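The Ra bench cell is a two-armed tabletop manipulation cell built by Nuvberg and run by the Clovon laboratory at Porkanness. Its cable routing was revised by Kaisu Kettunen in November, after wrist connectors had worked loose under load.

Setup

Each arm carries a parallel gripper with two black fingers and a wrist camera. A third camera is fixed at head height. Setup takes 20 minutes and begins with homing both arms, then a check of finger alignment at low speed.

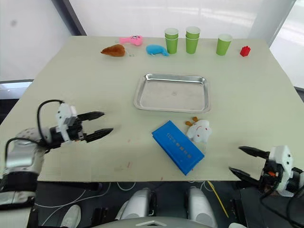
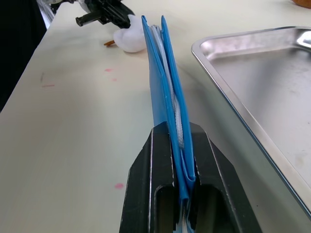
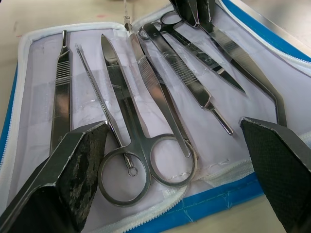
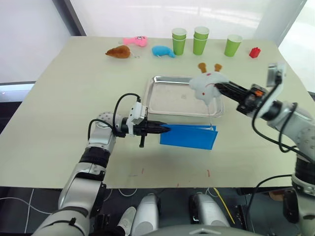

Finger pads are the main wear item on the Ra cell. The service schedule drawn up by Woo-jin Woo calls for inspection every 300 hours and replacement at 400, or earlier where the gripping face has gone mottled grey and black, as on the left finger over the open instrument case. Steel instruments are harder on the pads than plush or paper, and a glazed pad tends to slip first on narrow handles. Both pads of a gripper are changed as a pair – mixed pads shift the grasp centre – and the wrist camera is then recalibrated.

Cabling

External cables are left with a service loop at the wrist and secured at the forearm. Yu-na Choo's maintenance notes list 127 faults, most of them traced to strain at the wrist connector. The loop is checked by hand at full wrist rotation with the drives off.

Related articles
Parallel gripper
Wrist camera calibration
Service loop

Shares: 20 | Comments: 3
Contact | Copyright Clovon | Back to top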